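Desk Plants and Sticky Afternoons: does a bit of green help you revise?

My project report, second term

Why I picked this

I am rubbish at revising after lunch. By 3 pm I've read the same page over and over and I'm thinking about toast. My aunt swears her office got nicer to work in once they put plants on the desks, so I wanted to see if that was true for students too, or if she just likes plants (she does, a lot).

What I did

I asked 18 people from my year to do two proofreading tasks in the study room on the top floor of the Tredo building. Each task was a boring 597-word text about canal locks with spelling mistakes hidden in it. They did one with a plant next to them and one without, and half of them had the plant first so that practice didn't mess everything up. They got 10 minutes for each go, and afterwards they scored how tired they felt from one to 8. I know eight is an odd place to stop, but I didn't want anyone sitting bang in the middle!

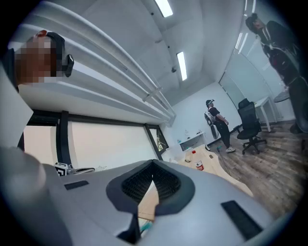 Fig. 1. At the desk.

I kept the blinds half down the whole time, because the sun comes straight in on that side and I didn't want the light doing the work for the plant. Phones went in a bag by the door. Two people moaned about that, and one asked for hers back between tasks, so I let her have it and made a note.

What I found

Not much on the spelling, I'm afraid. People caught nearly the same number of mistakes either way, and the small gap I did get goes away if you leave out one very fast reader. The tiredness scores were more fun. Most people felt a bit fresher after the plant round, even the ones who told me at the start that the whole idea was silly.
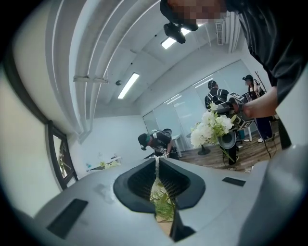

What I'd change

More people, for a start, and a duller plant as well as a nice one, so I could tell if it's the green that matters or just having something to look at. I'd also swap the canal text. Several people said they'd quite enjoyed it, and I'd picked it to be dreadful.

I'd like to try it again in August when the room is quieter, if I can still get the key.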